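What I Saw on the Plaza at Prondar

By Leonie Brunner

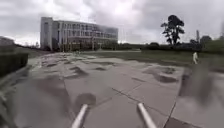
I had been told to come at ten, wear flat shoes, and keep an open mind. I managed the first two without trouble. The third I have been working on ever since, and this column is as far as I have gotten.

The occasion was the open day at Prondar, where a firm called Hosness is trying out an outdoor robot it hopes to sell to campuses, hospitals and anybody else with a lot of pavement and a thin grounds crew. The robot is called Hiva. It goes out, looks the place over and reports back. Hosness calls this "site awareness." When I worked in building services we called it walking around.

I should say where I stand. I spent most of my working life in the sort of job Hiva is supposed to help with, and I have sat through plenty of product launches. I have watched a self-driving floor scrubber get stuck in a doorway with a vice president standing next to it. So I don't come to these things fresh, and readers who want a cheerful account of the future can find one in the brochure, which is printed on very nice paper.

The talk came first, indoors, with coffee. Florian Tanner gave it for Hosness, and he is good at it. He has an easy manner and he doesn't pretend to know things he doesn't. But the slides did what slides do. One of them said the machine had logged 3,634 site observations since February. I put my hand up and asked what an observation was. Tanner said it was any moment when the robot recorded something it judged worth recording. I asked whether a puddle would count. He said it could. I asked whether the same puddle on the way back would count again, and he said that was a great question and he would find out.

He may yet. I left my email address.

I don't raise this to be clever at his expense. A number like that ends up in a purchasing memo. Somebody who was never in the room reads it and thinks 3,634 problems were found, and that a human being would have missed them. I have read those memos. I have probably signed a few.

Then we went outside. If you don't know Prondar, picture big gray slabs and a lot of them, a lawn on one side, and a long pale building several floors high across the way with rows of windows that all look alike. The sky was heavy and the low spots in the concrete were dark. It is a plain, open, forgiving place to drive a machine, and I think that matters more than anything said over coffee. There is hardly a corner to turn. If I were picking somewhere to show off a robot, I would pick it too.

Our group was allowed 30 minutes. Selina Gisler, who ran the outdoor part, had a tablet with her and was happy to let people look over her shoulder. I liked her a great deal. She answered short questions with short answers. When I asked what the machine made of the dark patches on the ground, she said it was cautious with them because it couldn't always tell shallow water from a hole. That was the most useful sentence I heard all day, and it wasn't on a slide.

Think about what it means, though. The whole pitch is that Hiva will find the trouble spots. On a damp day, on old concrete that has sunk here and there, the trouble spots are the very thing it is unsure of. A person with a broom knows which ones are puddles. She knows because she stepped in one last week, or because she can put the broom in it and see how far it goes.

I said something like this to Hannelore Frei, who was in my group and manages outdoor areas for a hospital. She didn't agree with me, and I want to give her side fairly. She told me she has two people for a site that used to have a full crew, and that nobody is going to give her a third. Her choice is between a machine that is unsure about puddles and no one looking at all. "You're comparing it to a good worker," she said. "I don't have one to spare."

I have thought about that a lot. It is the best argument for the thing, and Hosness didn't make it. They couldn't very well, because it amounts to saying that the customer has already given up. I also don't believe the budget will sit still once the robot arrives. Frei has two people today. When there is a line in the accounts for a patrol robot, somebody upstairs will ask why she needs both of them. She laughed when I said so, but she didn't tell me I was wrong.

There is a second matter, and it got almost no time. A machine that looks at pavement all day also looks at whoever is on it. Waltraud Grabner, an older woman who had come out of plain curiosity, asked who keeps the pictures. Tanner said the data was handled "in line with the site operator's policy." She asked what the operator's policy was. He said that would be up to the operator. She wrote this down very slowly in a small notebook and did not ask anything else.

I would have stayed on that question for the full half hour. People cross a plaza to get to work, or to eat a sandwich on the grass. They didn't sign up for anything.

What would change my mind? A bad day, mostly. Take Hiva to a site with steps, delivery vans, wet leaves and a loose drain cover, and let visitors choose the route. Send a groundskeeper around the same route an hour earlier with a pencil. Then put the two lists side by side and let us read them, including everything the robot flagged that was nothing. Schnyder, which makes a rival machine, hasn't done this either, so whoever goes first would have the field to itself.

I suggested it to Gisler as we were walking back in. She said she would enjoy that. Tanner, who was holding the door, said they were always open to feedback, and handed me another brochure.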